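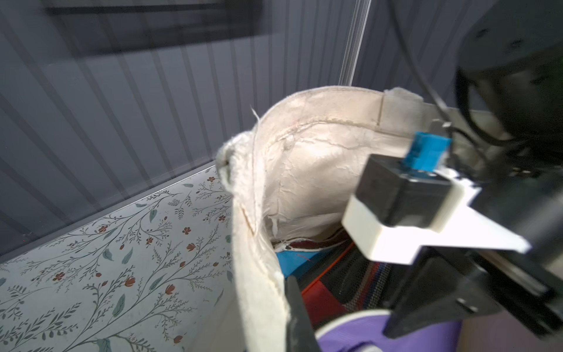

Olga Alcaraz asks whether contacts from an old address book can be brought into Ollov without typing them in again, and whether the groups come along too. They can, and so can the groups, as long as the file has a column for them.

4. Importing contacts

Before you begin, you need a contact file saved in CSV format. Most mail programs and spreadsheets can save one. You also need the Editor or Owner role in the workspace. Members with the Viewer role do not see the Import button.

4.1 Preparing the file

1. Open the file in a spreadsheet program.
2. Check that the first row holds the column names. Ollov reads First name, Last name, Email, Phone, Company and Group on its own. Other names can be matched by hand in step 5 of the next section.
3. Delete empty rows between contacts.
4. If a contact belongs to more than one group, put all the groups in the same cell with a semicolon between them.
5. Save the file as CSV with UTF-8 encoding.

Note: A file can hold up to 1000 contacts. Split longer lists and import the parts one after another. The first row has to be repeated in every part.

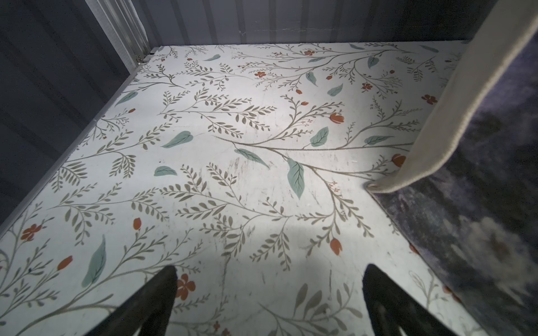
Board with a botanical print, green leaves and red-orange flowers

4.2 Running the import

1. Click Contacts in the left menu.
2. Click Import in the top right corner of the list.
3. Select the file from your computer, or drag it into the box.
4. Wait for the preview. It shows the first rows of the file as Ollov has read them. If accented letters look wrong, click Cancel and save the file again with UTF-8 encoding.
5. Match the columns. Each column in your file has a drop-down list above it. Choose the Ollov field it belongs to, or choose Skip.
6. Decide what happens to duplicates. A duplicate is a contact with the same email address as one already in the workspace. Keep existing leaves the old entry alone. Update fills in blank fields only. Replace overwrites the whole entry.
7. Click Start import.

Caution: Replace also clears notes and tags that were added in Ollov. Export the current list first if you want to keep them.

You can leave the page while the import is running. A message appears under the bell icon when it is done, and the same message goes to your email if you have that turned on under Settings – Notifications. The message has a link to the report. Open the report even if the
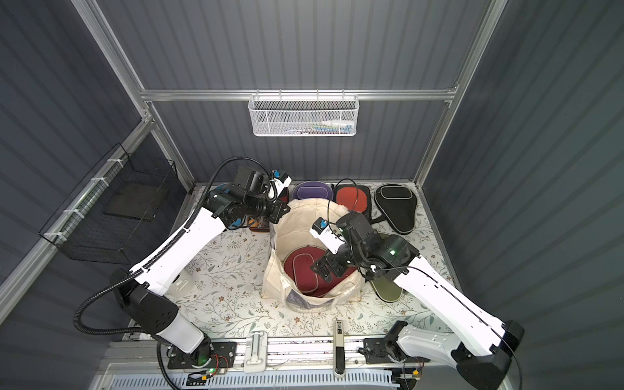 number of imported contacts looks right, as rows with a broken email address are listed there and nowhere else. You can correct them in the report itself and click Retry.

4.3 Undoing an import

1. Go to Contacts – Import history.
2. Find the import by its file name.
3. Click Undo and confirm.

Undo removes the contacts that the import added. It does not bring back entries changed by Replace. Contacts that have been linked to a project since the import stay in the list and are marked with a yellow dot – remove them one at a time if you no longer need them.

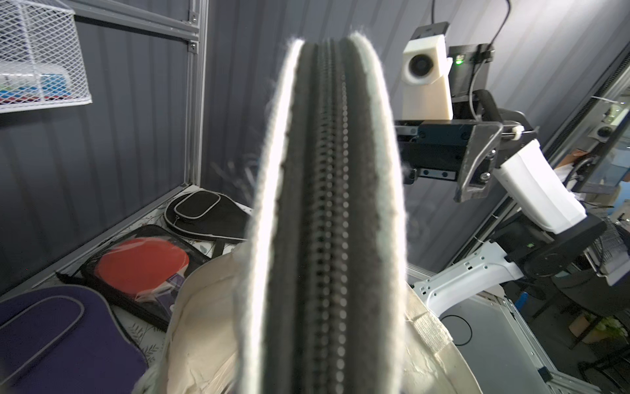
Black zippered case and cream cloth bag

4.4 If something goes wrong

"File could not be read." The file is open in another program or is not a CSV file. Close it, check the ending and try again.

All the data lands in one column. The file uses a separator Ollov did not recognize. Change the Separator setting above the preview to semicolon or tab.

Groups are missing. The Group column was set to Skip. Undo the import and run it again with the column matched.

Related topics
Exporting contacts
Merging duplicate contacts
Roles and permissions
Connecting Ollov to Jimomix
Notification settings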